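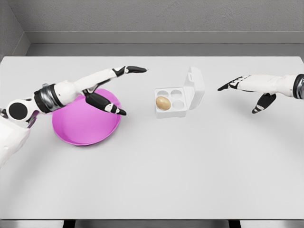 Chapter 7
The Demonstration Visit

Learning objectives

After studying this chapter, the reader should be able to:

distinguish between a demonstration, a trial and an acceptance test;
prepare a short written brief before visiting a site where robots are in use or under development;
record what is shown in a form that can be compared with a later visit;
explain how a simulated demonstration differs from one carried out on physical equipment, and what each can reasonably be expected to show.

Key terms

demonstration; host; visiting party; task statement; starting arrangement; reset; intervention; simulated demonstration; open day

7.1 Introduction

Most people who buy, approve or work alongside automated equipment first meet it during a visit. They may be invited to a supplier's premises, to a college laboratory on an open day, or to a factory where a similar machine is already in place. The visit seldom lasts longer than an afternoon. Even so, it often has more influence on what follows than the technical documents exchanged before or after it.

Earlier chapters dealt with the machine and its surroundings: the arm, the hand, the sensors and the guarding. The present chapter is concerned with the visitor. It sets out what should be agreed before a demonstration takes place, what should be noted while it is under way, and how the notes should be written up. The methods described are simple and require no special equipment beyond a notebook, a watch and a copy of the task statement.

The chapter is built on a single case, the open day held by the firm of Drustov at its site in Stosunholm. Further cases, including the Lindqvist packing hall, are taken up in Chapter 8.

7.2 The Drustov open day

Drustov develops control software for robots with two arms. Each March it opens its Stosunholm site to customers, students and members of the public. In the year considered here, 223 visitors attended. They were received in small parties and taken through three rooms in turn: a workshop, a room with a physical robot behind a low barrier, and a darkened room in which simulated tasks were projected on a wall.

The programme was arranged by Valdir Furtado, then head of training at the firm. Among the visitors was Abena Antwi, an inspector of food-packing premises, who had been asked by her department to report on whether machines of this type could be used for fragile goods. Her notes were afterwards made available for teaching, and they are quoted in several places below.

The third room proved to be the most useful for her purpose. The task on show there was one that any visitor could follow without explanation, and it concerned an egg. The opening figure of this chapter is taken from it. A small white carton with four cups stands open on a pale table, with one brown egg in the front-left cup. An empty pink bowl lies to one side, under the reach of the left arm, and the hands of the robot are directed towards the carton from opposite sides.

7.3 Why an egg?

The choice of object in a demonstration is never a small matter. A host who selects a rigid wooden block makes the task easy to perform and difficult to judge. A block may be gripped too hard, dropped an inch or knocked against its neighbour, and the visitor will see no harm done. An egg is judged by a standard that every visitor already holds. It is also smooth and rounded, and when it rests in a fitted cup only its upper part is available to the fingers.

Furtado gave a further reason in his opening remarks to each party. "People who have never seen a robot have all handled eggs," he told them. "They know how they would do it themselves, and so they ask better questions."

The visitor should nevertheless remember that an egg in a simulation has only the properties it has been given. Whether its shell can crack at all depends on whether the authors of the simulation have provided for cracking. Antwi put this question early in the session and was told that, in the version shown, the shell could not break. The forces at the fingertips were recorded instead, and any attempt in which they passed a set limit was counted as a failure. Her note reads: "Limit chosen by the firm. Ask how." It is a good example of a note that is short, made at the time, and directed to a point that can be followed up.

7.4 Before the visit

A visiting party should ask for the following at least two weeks in advance.

The task statement. A single sentence is usually enough. It should name the objects, the action and the condition under which the task is regarded as complete. "The robot handles eggs" is a description of a product and cannot be used as a task statement.

The starting arrangement. The host should state where each object is placed at the beginning, and by how much these positions may vary from one attempt to the next. A robot that succeeds only when the carton stands on a marked spot has been shown to do something quite different from one that copes with a carton placed freely by hand.

The number of attempts. The visitor should know whether a single attempt will be shown or a series, and whether the series will be shown in full. Selected attempts are acceptable provided that they are announced as such.

The role of the operator. A robot may be acting on its own, may be guided by a person at a distance, or may be repeating a recorded movement. All three are legitimate subjects for a demonstration. They are, however, easily confused by an audience, and the host should say plainly which is being used.

At Stosunholm these points were covered on a printed sheet handed to each party at the door. The sheet stated that the simulated task had been attempted 1000 times under its current settings, with the position of the carton varied on each occasion, and that 444 of those attempts had met the firm's own condition for success. Several visitors found the figure disappointing. Antwi regarded it as the most valuable item on the sheet, as it allowed her to place the attempts she watched against a known background.

7.5 During the visit

The observer's first duty is to record the starting arrangement before anything moves. It is tempting to watch the robot from the outset, but once an object has been shifted its first position cannot be recovered from memory with any confidence. A rough sketch is sufficient. It should show the principal objects, any lid or door and whether it is open, and the side from which each arm approaches.

The figure at the head of the chapter may be used for practice. A satisfactory sketch would show the carton with its lid raised at the back, the single egg in its cup, the bowl, and the two hands, the left being the nearer of the pair to the lid. It need not show the walls or the legs of the table. The reader should then consider what the sketch leaves open. From a single view taken at one moment, the observer cannot tell which hand will move first, nor whether the egg is to be taken out of the carton or has just been placed in it. Only the task statement and continued observation can settle such matters.

Once movement begins, the observer should keep a running record under three headings: time, event and intervention. An intervention is any action by a person that affects the course of the attempt, including a spoken instruction to stop. Resets — the return of all objects to their starting arrangement between attempts — should be timed separately. In a physical demonstration the resets may occupy more of the session than the attempts themselves. In simulation they are almost instant, and a visitor may easily come away with too favourable a view of the pace of the work.

Questions are best kept until an attempt has ended. Antwi's practice was to write each question beside the event that had prompted it and to read the list aloud when the host invited discussion.

7.6 Simulated and physical demonstrations compared

A simulated demonstration offers certain advantages to the visitor. It can be halted, repeated from the same starting arrangement, and viewed from any side. Large numbers of attempts can be made overnight. There is no risk to the audience, and no barrier is needed.

Against these must be set a number of limits. Contact between a fingertip and a curved surface is among the hardest things to represent faithfully. Lighting is usually even and backgrounds plain, so that a camera-based system is tested less severely than it would be in a packing hall. Wear, dust and loose fittings are absent unless they have been deliberately added.

Furtado made no attempt to conceal these limits. Each party was taken from the simulated task back to the physical robot, a Trostis model with two arms, and was invited to compare the two. Antwi's report recommended that a second visit be made, confined to the physical equipment and using cartons supplied by the department. The terms agreed for that visit are reproduced in section 7.7, together with the blank record sheet on which the exercises are based.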